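The Slow, Wonderful Business of Teaching a Machine to Tidy Up

By ten in the morning the crew at Treltetti has already cleared the same tabletop more times than most families do in a month. Cups go up, cups come down. A bowl gets nudged, a box gets moved a hand's width to the left, and everyone leans in a little to see what the arm will do about it.

I spent three days in May with the people at Treltetti, a small outfit on the second floor of an old hosiery mill in Drakthorpe, and I came away happier about household robots than I have been in years. I also came away pretty sure that I will be washing my own dishes for a good while yet. Both of those things can be true, and the gap between them is where all the fun is.

Segundo Tamayo runs the chores program. He spent his twenties fixing packaging lines, the kind of machines that do one thing all day at terrifying speed, and he still talks about them with affection. "A packaging line never has to wonder where the box is," he told me. "The box is where the box is. Then you walk into somebody's kitchen and the box is under a towel."

That is the whole problem in a nutshell, and it explains why factories filled up with robots decades before anyone had one that could put away groceries. On a shop floor you can bolt the world down. You can order parts that come in the same tray, facing the same way, under the same lights. At home, things lean on each other. Things stand in front of other things. A mug has a spoon in it, and the spoon changes where you can grab and how the mug will tip once you do.

Tamayo's group works on exactly those little messes. Their software, which they call Kutero, gets a plain instruction such as "put the cup by the bowl" and has to sort out the rest: which thing is the cup, which side is open, what's going to get bumped on the way in. They keep a list of 100 chores, written on paper and taped up by the coffee maker, that they think a useful home machine ought to manage. Some are tiny (close a drawer). Some are the stuff of dreams (fold a fitted sheet, which I can't do either). When I visited, Kutero could do 30 of them well enough that Tamayo was willing to put a check mark next to them.

Thirty! I know that may sound low. But I remember visiting labs where the big demonstration was one block placed on top of another, and everybody clapped, and then somebody had to reset the block.
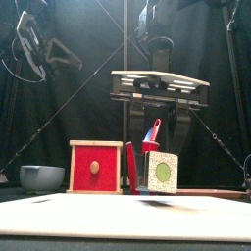 What surprised me most was how much of the day goes to reaching. I had assumed the hard part would be the grip, the pinch itself, and sometimes it is. But a pair of fingers has to arrive before it can close, and on a crowded surface there may be only one decent way in. People solve this without noticing. You slide two fingers down between the sugar and the wall, you turn your wrist, you push the sugar over with a knuckle while you're there. A gripper has width, and it brings all of that width with it wherever it goes.

Paraschiva Bratu keeps the test records, and she let me read through a stack of them. The team had logged 668 tries at a set of pick-and-place jobs that spring, and 560 of them ended with the right object in the right spot. She was far more interested in the others. She sorts the misses by what went wrong, and the fattest folder is the one labeled "neighbor." Neighbor means the arm went for one thing and disturbed the thing beside it.

"My mother would call that clumsy," Bratu said. "But it's a very specific clumsy. It knows where it's going. It just doesn't care enough about who's standing next to it."

So they're teaching it to care. One approach is patience: the arm makes a short approach, checks, and makes another. It works nicely and it is slow, slow enough that I ate most of a sandwich during one run. The other approach is to let the machine move the neighbor on purpose, a gentle shove and then the grab. I saw this work twice in a row on my second afternoon and I'm not too proud to say I yelped.

Drawers are their own story. A knob is a lovely target, since it sticks out and practically begs to be held, but a drawer that sits a bit crooked will jam, and a light piece of furniture will come sliding along with its own drawer. You and I put a hand on top to hold it still. Two arms can do the same, and Tamayo thinks two-armed work is where the next batch of check marks will come from. Opening a jar, holding a bag while something goes in, wiping under a thing you've lifted: take away one of your hands for an evening and see how far you get.

How does all this look from the shop floor? Better than at home, and closer. Tello, a small company across the river that packs gift sets, has been trying out Kutero on a bench where the contents change with every order. It handles the sturdy items and leaves the tissue paper to people. The folks on that bench told me they like it best for the late afternoon, when wrists get sore, and like it least when it stops to think. They've taken to saying "any day now" to it, in chorus.

A home has no late-afternoon shift and no bench. It has stairs, a dog, and one drawer that only opens if you lift it first. Tamayo doesn't give dates, and I tried several times to get one out of him. He would rather talk about the next item on the list, which was getting a utensil out of a cup without taking the cup along for the ride. Watch yourself do it sometime. You'll find your other hand drifting over to steady the cup, all on its own.

On my last day I stayed until six. Bratu was setting up one more round, shifting things closer together to make it mean, and Tamayo had his jacket on but hadn't left. The arm started down, stopped, backed off a little and started down again on a slightly different line. "Oh, that's new," he said, and took his jacket off.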